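Home | Notebook | Parts | Search

Thu 19 April

Long day on the Nerstead pack, but a good one! I finally sat down with the charge logs that have been piling up since March (my own fault, I kept promising myself a quiet afternoon) and went through all 676 sessions. The Cillerent charger behaves nicely up to 100 amps, then the onboard unit starts asking for less – a gentle taper, nothing scary, but earlier than the Tetteh data sheet led me to expect.

I'd like to try the newer firmware before anybody orders parts. If you're in before me, please leave the coolant loop as it is, I've marked the valve.

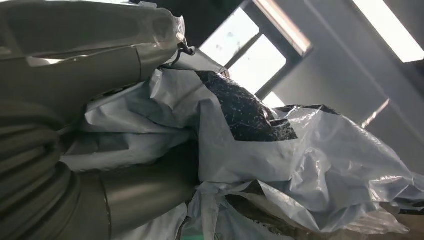 The drive out to Lirescombe and back is still on, with the 200-amp fuse fitted this time. Tire pressures need doing first, and the spare key is back on its hook.

Back to top | Contact the workshop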